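Chapter 7
One Marker, One Cup

I'll be upfront with you: when I started the robotics club at Wulley, I wanted the robot to cook. I had a whole list! Pancakes were on it. Our first September together we spent 12 meetings trying to get a two-armed machine to do anything useful at all, and by the end of it I had thrown the list away and bought a pack of markers.

So this chapter is about a marker standing in a cup, and getting it out again. If you've worked through Chapter 6 you already have both arms homed and talking to the same clock, and you're probably itching to try something bigger. Please don't (not yet, anyway). My students on the Vundano project logged 1,861 tries at this one task before they moved on, and they still argue over which grip is best.

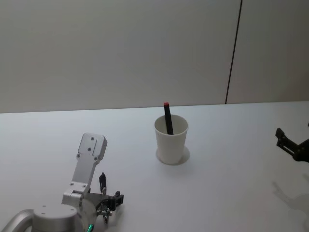
A light paper cup is a nasty little opponent. Bump the rim and it slides. Pull the marker out at a slant and the cup comes up with it, hanging off the end like a hat — I've watched a room full of teenagers fall apart laughing at that one. The marker leans, too, and it leans a different way every time you drop it back in, so a path you saved on the last try won't fit the next one.

You've got two arms, and the first thing your team has to decide is whether to use both. One can steady the cup while the other lifts. Or you can leave one parked and go straight up with the other, slowly. Our first team, Taipe, went with one arm and got 80 clean lifts in a row. The team after them used two and had a much harder time, mostly from the arms getting in each other's way over the table.

Before you read on, grab a cup and a marker and do it yourself with two fingers. Do it again with your eyes shut. Write down where your fingers touched first, how high you lifted before moving sideways, and what your other hand was up to — you'll want those notes in Section 7.2, where we turn them into waypoints.

7.1 Picking a Grasp Point

Start with the marker standing as close to straight up as you can get it.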